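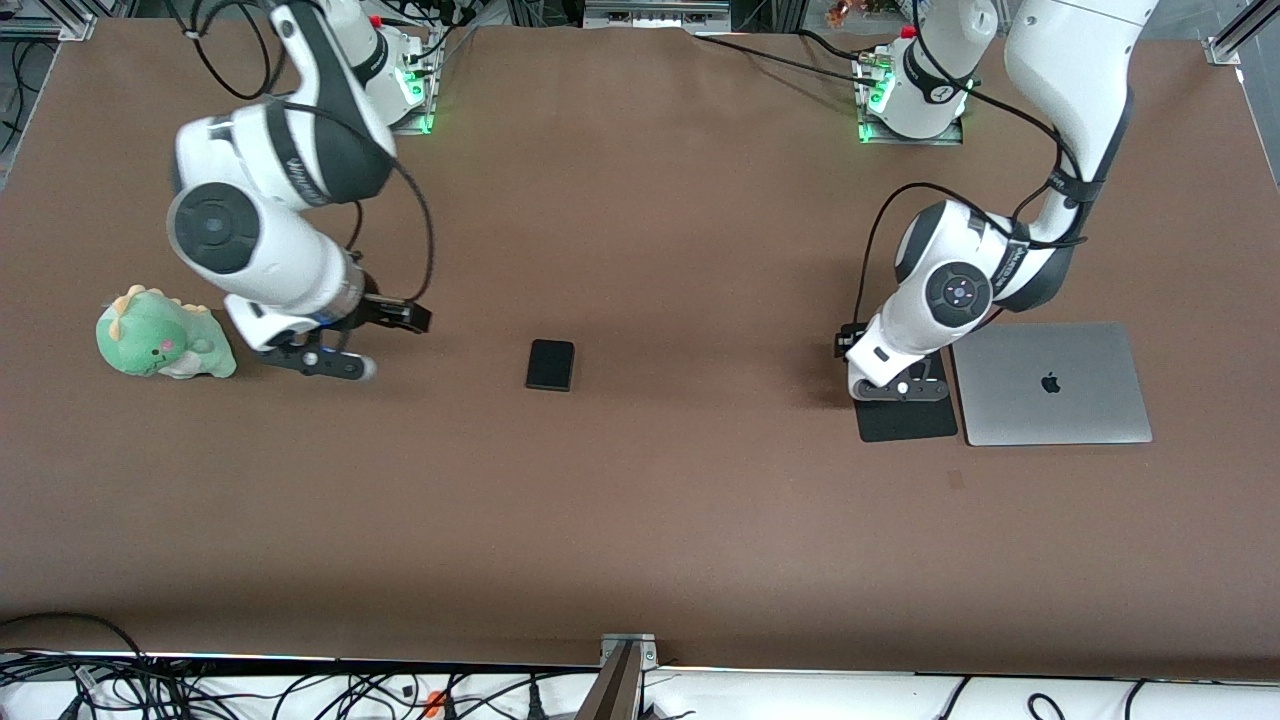
Home Projects Notebook Contact

Filed under: Hardware, Bronze, Paju

29 August 2021, by the handle bench

Paju lever, third casting. Ernovix sent the pair back wrapped in what I think was a bath towel. Both in one piece, no cold shuts, a bit of flash along the underside where the parting line wanders. Their man had drawn an arrow to it in marker in case I missed it. I would not have missed it.

Weight first. The solid version from April came out at 1709 g for the pair with roses, and the library people at Plevden said, politely, that it felt like opening a safe. With the grip cored out we are at 1366 g. The spring in the lock case can hold that level. It could not hold the old one, which sagged a few degrees by lunch and gave the door a depressed look.

Fettled the flash with a half-round file, then 80 grit on the soft wheel. Do not use the hard wheel. I used the hard wheel on the left one and now it has a flat on the thumb side you can find with your eyes shut. Probably it will be the office sample.

Clearance from the door face is still the sore point. Drawing says 60 mm to the inside of the grip. The right one measures up fine. The left one is tight at the tip, so either the casting moved as it cooled or the pattern has warped since spring. My money is on the pattern. It lives on the shelf over the radiator, where I put it.
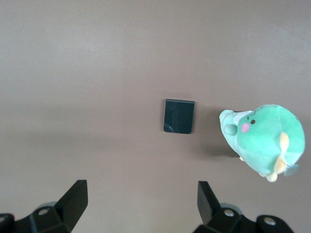 Iñaki Montes thinks I have the wrong problem. He says a visitor will never notice the tip, but everyone will notice that the return at the end is too short to stop a coat sleeve going over it, and that a lever which catches sleeves gets hated inside a week no matter how nice the bronze is. He demonstrated with his own sleeve, several times, on the mockup door. The mockup door is now loose at the top hinge.

He has a point, annoyingly. Drew the return longer and turned in closer to the door. It looks worse in side view and better in the hand. Nobody opens a door in side view, so I will try to live with it. Cut a new end in pearwood and taped it on. Sleeve test passed with a raincoat and a cardigan. The cardigan took some persuading.

Finish: the client at Terkholm (same lever, smaller building, more opinions) wants it "already old." Tried liver of sulfur on two offcuts, one dipped warm, one brushed cold. The warm dip went nearly black and will need a lot of rubbing back. The brushed one came out blotchy like a banana. I like the banana. I doubt Terkholm will. Wax both and leave them on the front door of the shop for a while, where hands can do it for free.
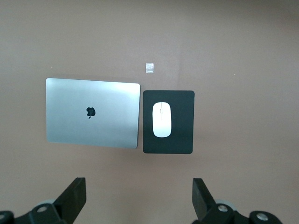
Laptop, lid closed.

Still to do:
- new pattern with the long return, stored away from the radiator
- ask Ernovix if they can shift the parting line to the back edge, and what that costs
- check the grub screw can be reached with the new return in the way (it may well not be)
- fix top hinge on mockup door, send Iñaki the bill
- return the towel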